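Workshop tips: budgeting for a small robot arm without wrecking your year

I fix and strip old computers for a living, mostly retired office servers and workstations, and for the past while I've had a little robot arm on the bench with me. People keep emailing to ask what one costs, and I keep giving a bad answer, so I've put my notes in one place. They're all from a one-person shop in a converted garage, so if you've got a proper factory you can stop reading now.

Start with the job, and write it down before you look at a single catalogue. I mean the actual motions. Mine went "reach in, get hold of the memory module, pull straight up, put it in the tray". That's it. Once I had that on paper I could cross off half the arms I'd been drooling over, as they were built to swing heavy boxes and I was paying for muscle I'd never use. A stick of memory weighs next to nothing. What I needed was fine control and a gripper skinny enough to get down between things.

Then measure your tightest spot. Get a ruler and a real machine off the shelf (not your tidiest one!) and measure the gap you need to work in, including whatever sticks up on either side. I cut a bit of cereal box to the size of the gripper fingers from the spec sheet and waved it around inside a case for an evening. My partner thought I'd lost it. But the cardboard told me the first gripper I'd picked was too fat, and that saved me a return.
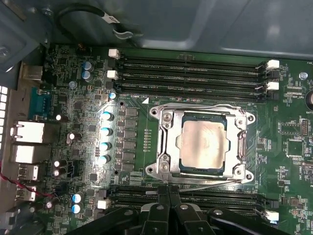 Boards like this are the ones I'd plan around, with memory slots both above and below the processor and a row of capacitors standing off to the side waiting to be knocked. If your gripper can live in there, a regular desktop is a holiday. Look at the latch clips on the slots too. Pushing a clip and pulling a module are two separate motions and you may want two separate fingertips for them, so put a line in the budget for that.

Wojciech Kurek wrote in to say I'm being too gentle on the price of fingertips. He went through three sets in his first June with the arm, all from crashing into heatsinks, and reckons anybody budgeting for one set is kidding themselves. He prints his own now and keeps a bag of spares taped to the bench leg. He also says to buy the arm second-hand and the gripper new, never the other way round.

I'm with him on the fingertips. On second-hand arms I'm more nervous, but I'll get to that.

Now the money. My rule is that the arm is the part of the bill you can see coming, and the rest creeps up on you. I keep a separate column for the creepy stuff. Mine had a mounting plate, a power bar with its own switch, cable clips (so many cable clips), an anti-static mat, a stop button I could reach with my elbow, a decent lamp and a tray with foam in it. I put aside $400 for that column and went over it. The lamp was the biggest surprise. Circuit boards are full of shiny bits, and the cheap lamp I had threw glare straight back off them, so the wrist camera was next to useless in the afternoons. A softer light off to one side sorted it out.

Check the bench before anything else gets delivered. Lean on it. If it wobbles when you lean on it, it'll wobble when an arm stops short, and then your nice accurate robot is nice and accurate about the wrong place. I screwed mine to the wall studs and added a sheet of scrap steel under the mounting plate. Cost me an afternoon and a box of screws.

On quotes. I got mine from two outfits, Asta and Sukell, and they were laid out so differently that I couldn't compare them until I'd typed both into the same spreadsheet. Sukell's price had the controller in it. Asta's didn't, but it had the freight. Ask for everything on one page, with tax and shipping, and ask what the warranty says about you drilling holes in things. Also ask how long a replacement motor takes to turn up. I was told 12 business days by one and "it depends" by the other, and you can guess who got my cheque.

If you do go second-hand, see it move. Under power, through its whole reach, for a good ten minutes, with your hand on the base feeling for a buzz. Ask for the original software licence in writing. I drove out to a place called Wilczyńska to look at a used arm that seemed a steal, and the seller had no login for it. Lovely colour, too. I came home with a nice jar of honey from a roadside stand and no arm.

Don't forget your own hours. I'm terrible at this one. I figured on a weekend to get set up and it took me 7 weeks of evenings before I'd let it near a customer's board. I practised on dead ones, and I'd tell anyone to hoard dead boards now, before the arm comes. Recyclers will often let them go cheap. You want a few with bent clips and a few with dusty slots, plus at least one with stray wires running across it, as loose wires are the thing my gripper snags on most.

A few smaller ones that didn't fit anywhere else:

Label both ends of every cable on the day you plug it in.

Keep the receipts in one envelope. Mine says ISTOV on the front, after the old accounting program I used to run, and I can't bring myself to change it.

Buy the longer power cord.

Set aside 10 per cent of the arm's price each year for wear and bits. If you don't spend it, roll it over.

Take the coin cell out of practice boards before you start poking at them with metal fingers.

I'm still working out what to do about cooling fans. Big heatsinks I do by hand for now, partly as the paste grips like mad and partly as I enjoy it. If anyone's found a gripper that'll do a stuck heatsink without yanking the processor along with it, send me the price and I'll add it to the spreadsheet.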